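Home | Jobs | About | Where we ship | Contact

Night sorter / dispatch helper wanted, Sendport warehouse, Rerno

Start in October, maybe sooner if you're free.
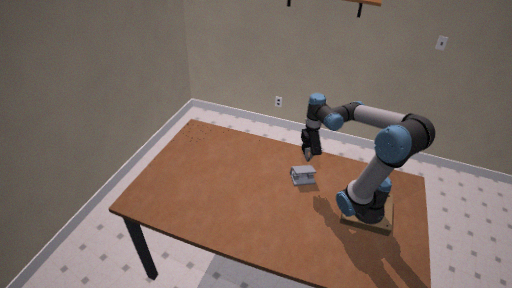

Do I need warehouse experience to apply?

None needed, we train you on the first 2 shifts and you get paid for both. If you've worked a mail room, a grocery back room, a bakery, anything with early hours and heavy boxes, put it in your note.

The job. Parcels come in off the Gradis truck at 9 pm, get sorted by route, get loaded for the morning vans. On a normal night 2000 parcels. More before the holidays. You scan, you read the label, you put it in the right cage. Wrong cage means a driver crossing town twice so please read the label.

Also some of this:
- taping up boxes that came in split
- calling in bad addresses (phone list is by the desk)
- sweeping the bay at the end
- helping the Vasilakis bakery pickup get out at 4:30 am, they are never late and don't like waiting

Hours. 8:45 pm to 5 am, five nights, half hour paid break. Part time possible, three nights minimum. Tell us which in your note or we'll assume full time.

Pay. 1704 a month before tax for full time, plus 189 night bonus if you work every shift on your rota. Paid on the last working day of the month. Part time is worked out from the same rate. No cash, don't ask.

You should be able to lift a full box to waist height and be on your feet most of the night. Read street names fast. Get here on your own, last bus stops at the gate at 8:20 pm and the next one out is 5:25 am. Bike rack inside the fence. Parking is free but small.

We give you gloves, a vest, a locker. Bring your own boots, closed toe, decent grip. Coffee is free, the vending machine eats coins.

Not the right job if you need quiet. Forklift beeps all night and the radio is always on somebody else's station.

To apply: short note with your name, phone, when you can start, which nights. Resume is fine but not neccesary. Drop it at the front desk in an envelope marked NIGHTS or send it thru the contact page. Sotiris Nikolaidis reads them all and calls back in the afternoon, so pick up if you dont know the number. Short talk, walk around the bay, then a yes or no the same week.

Two places open. Ad comes down when both are filled.

Sendport Rerno | Front desk open 10 am to 6 pm | © Sendport | Back to top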